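印刷 | メールで送る

布小物の縫製・検品スタッフ募集(パート・若干名)

Golwood では、子ども向けの布小物と帽子、袋物の縫製および検品をお願いできる方を募集しています。当社は自社ブランド「Matei」の商品のほか、取引先から依頼を受けた小ロットの縫製を行っている工房です。一つの品番の数量は多くても230点ほどで、同じものを何か月も縫い続けることはあまりありません。その分、品番が切り替わるたびに仕様書を読み直し、縫い順や押さえ金を変える作業が発生します。

今回の募集は、6月から秋冬物の縫製が始まるためのものです。縫製担当と検品担当に分けて採用しますが、希望があれば両方を覚えていただくこともできます。

■縫製担当の仕事
裁断済みのパーツを受け取り、工業用の本縫いミシンとロックミシンで組み立てます。袋物の底まわり、帽子のはぎ合わせ、テープの縫い付けが中心です。裁断は Cosmin Pîrvu が担当しており、縫製担当の方に裁断機を使っていただくことはありません。

家庭用ミシンの経験だけでも応募できます。工業用ミシンは踏み込みの加減が違うため、最初の2週間は端切れで直線とカーブの練習をし、その後、巾着など形の単純なものから始めます。練習期間中の時給も同額です。

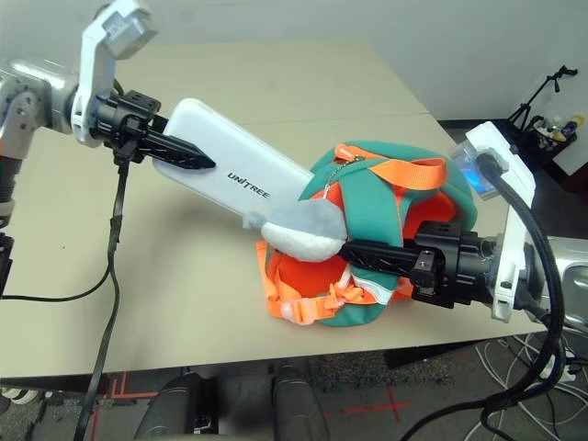

練習期間が終わると、その週の予定表に名前が入ります。予定は前の週の金曜日に Margareta Tudose が組み、休憩室の掲示板に貼り出します。学校行事や通院などの休みは、予定表が出る前に申し出てください。急な発熱などの場合は当日の朝の電話でかまいません。

■検品担当の仕事
縫い上がった商品の糸始末、寸法の確認、針検知機への通し、袋詰めを行います。糸くずの取り残し、縫い目の飛び、テープの付け位置のずれを見つけたら、赤い付箋を付けて直し箱に入れます。直しは縫製担当が行うので、検品担当がほどく必要はありません。

検品は立ち仕事が中心です。台の高さは変えられません。1箱の重さは袋物で軽く、生地の反物を運ぶ作業は男女を問わず二人で行います。

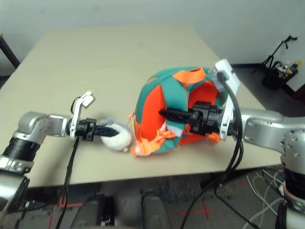
検品でいちばん時間がかかるのは、色の違う生地をはぎ合わせた帽子です。はぎ目が頂点でそろっているか、左右で高さが違っていないかを、一点ずつ見ていきます。写真の青緑とオレンジを交互に配した丸い形のもののように、隣り合う色の差がはっきりしていると、わずかなずれでも目につきます。てっぺんにオレンジのループが付く形では、ループの根元の縫い止まりも確認の対象になります。バックルの付いた商品は、留め外しを行ってから袋に入れます。細かいものを見比べる作業が苦にならない方に向いています。

■勤務条件
勤務時間:9時から16時の間で4時間以上(休憩は6時間を超える場合に45分)
勤務日:月曜日から金曜日のうち週3日以上。土日祝日は休み
契約期間:6か月ごとの更新。最初の1か月は試用期間で、条件は同じです
時給:面接時に提示します。経験により決定し、昇給は契約更新時に見直します
交通費:上限を設けて支給。自転車、自動車での通勤も可
加入保険:労災保険。雇用保険、社会保険は勤務時間により加入
服装:自由。ただし長い袖口、指輪、ぶら下がる形のピアスは作業中は外していただきます
その他:はさみと糸切りは貸与。使い慣れた道具の持ち込みもできますが、刃物は毎日の始業時と終業時に本数の確認を行います

■応募資格
学歴、年齢は問いません。70歳を過ぎて働いているスタッフもいます。日本語の仕様書を読める方を想定していますが、図と記号が中心なので、読み書きに不安のある方も一度ご相談ください。視力は、眼鏡やルーペを使って糸目が確認できれば問題ありません。

在宅での縫製は今回は募集していません。出来上がりの確認と材料の受け渡しに手間がかかるため、工房に通える方に限ります。

■選考の流れ
履歴書(書式自由、写真不要)を郵送またはメールで送ってください。縫製担当に応募される方は、これまでに縫ったものの写真か現物があれば面接のときにお持ちください。袋でも服の直しでも、何でもかまいません。

面接は工房で行い、所要時間は1時間です。縫製担当には、用意した布で直線縫いと角の縫い返しを、検品担当には、見本と見比べる作業をしていただきます。速さは見ません。面接は Teodor Vlad と Margareta Tudose が担当します。

結果は面接から1週間以内に電話かメールでお知らせします。お送りいただいた履歴書は、採用に至らなかった場合、返送いたします。

■見学について
応募の前に工房を見ておきたい方は、午前10時からの見学をご利用ください。前日までに電話で時間をご連絡いただければ、Rommel Catacutan がご案内します。ミシンの音が続くため、音に敏感な方には見学をおすすめします。駐車場は建物の裏手にあり、搬入口の前は空けておいてください。

お問い合わせ:Golwood 採用担当(内線 3875)
受付は平日の9時30分から16時まで。昼の12時から13時は電話に出られません。

印刷 | メールで送る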